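Plain plates or patterned ones for everyday?

Flillholm Home Forum > Kitchen and table

Griffiths
21 December 2022
We are replacing our everyday plates in January and can't agree. My husband wants white. I would like a colour, but I'm worried about getting tired of it. We had a blue set with a leaf border for years and by the end I couldn't stand it. Budget is 200 for the lot, and we need 12 dinner plates and the same of side plates. What do people use?

larkomex
White. You can replace one when it breaks. My mother bought a patterned set, the maker stopped doing it, and she spent years looking for odd ones at car boot sales.

Ingegerd Nordin
I don't agree about white. It shows every knife mark, and rice or fish on a white plate looks like hospital food. We went over to pale colours and I wouldn't go back.

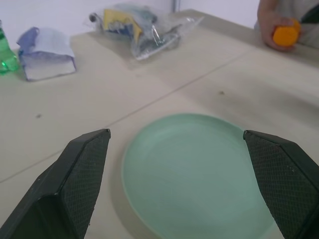
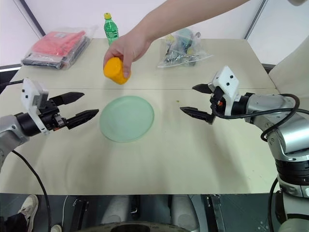 With colour, the thing to decide first is how strong you want it. Dark glazes look good in the shop, then you get them home and they show grey scratches from the cutlery and chalky marks if your water is hard. A pale mint green like the plate in the first photo is about as far as I would go for every day. Food still looks like food on it, and it sits well on a cream or beige table. Have a low rim as well, they stack better.

larkomex
Knife marks come off with a bit of cream cleaner. I don't see that as a reason to avoid white.

Ingegerd Nordin
They come off for a while. Then the glaze goes dull and they come back faster.

irari
Depends what you cook. We eat a lot of tomato and curry, and pale green looks wrong under both. Cream is fine with everything. I would also check the width of your cupboard before ordering. Ours is an old one and anything over 26 cm won't let the door shut.

Radomir Matić
Buy 3 extra of whatever you choose and put them away. Then it doesn't matter if the range is stopped.

Griffiths
Thanks all. I measured the cupboard and 26 would just go in. He has said yes to a pale green if the side plates are white. Does mixing them look odd?

irari
No, we mix ours. Get the same shape if you can.

larkomex
I would still get all white.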